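My grandfather's book arrived in a box of forty, which he had paid for himself, and he gave me one across the kitchen table as if it might still be warm. It was called Pleltport and Back. On the cover was a ship he had never sailed in.

"That's not the Stiltero," I said.

"It's near enough. They wanted extra for the right one."

It ran to 346 pages. I took it home on the bus and had reached chapter three by the second stop, because chapters one and two were both about his own father's boots. By the time I got off, he was eleven years old and had pulled a drowning calf out of the Lougher on his own, at night, in a flood. I had heard about that calf all my life. It used to be a sheepdog.

I don't mind a bit of polish. A man who spent his working years as a ship's cook is entitled to some weather. But there was a storm off Pleltport in which he served soup to the whole crew while tied to the stove, and there was a captain who wept at his rice pudding, and there was a card game in a bar called the Hutedeo where he won 2,000 from a Dutchman and gave it all back before breakfast. My grandmother's version of the same night was that he came home without his coat.

I made a list. I'm not proud of it. I wrote down every date and put it next to what I knew from letters, and by chapter nine he was in two ports at once and married eight months before he had met her. The wedding itself got a paragraph. The pudding got four pages.

On Sunday I brought the list with me, folded in my back pocket, and waited until the plates were cleared.

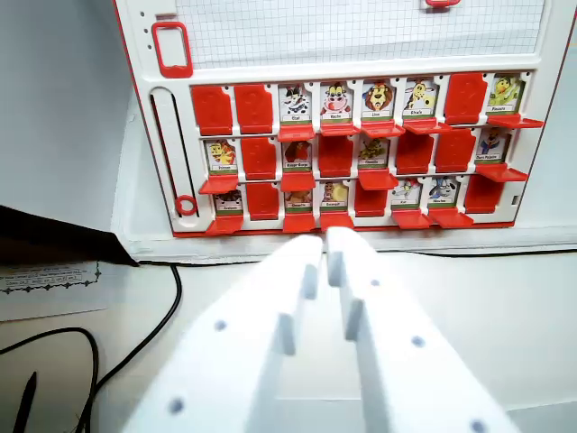 Gwilym Parry reckoned I had it the wrong way round, and said so with his mouth full of cake. He'd been in that bar himself, he told the table, and there had been a Dutchman, and it was nearer 3,000. As for the coat, it was a poor sort of book that stopped to put a coat in.

"Were you there when he gave it back?" I said.

"I was asleep by then."

"So you don't know that he did."

"I know he hadn't got it in the morning."

My grandfather poured the tea through all of this and did not look up. I got the list out. It seemed smaller than it had on the bus. I asked him about the two ports, and he said one of them was probably a Tuesday. I asked about the wedding.

"What about it?"

"It's one paragraph."

"Read it, did you?"

I had read it for the date. I said yes.

He put the pot down and went to see about more milk, though the jug was full. Gwilym took the last slice. I found the page again under the edge of the table, where neither of them could see me doing it. It said that it had rained, that she had borrowed her sister's shoes, which were too small, and that she had walked home from the chapel in her stockings, carrying them.

I still don't believe in the calf.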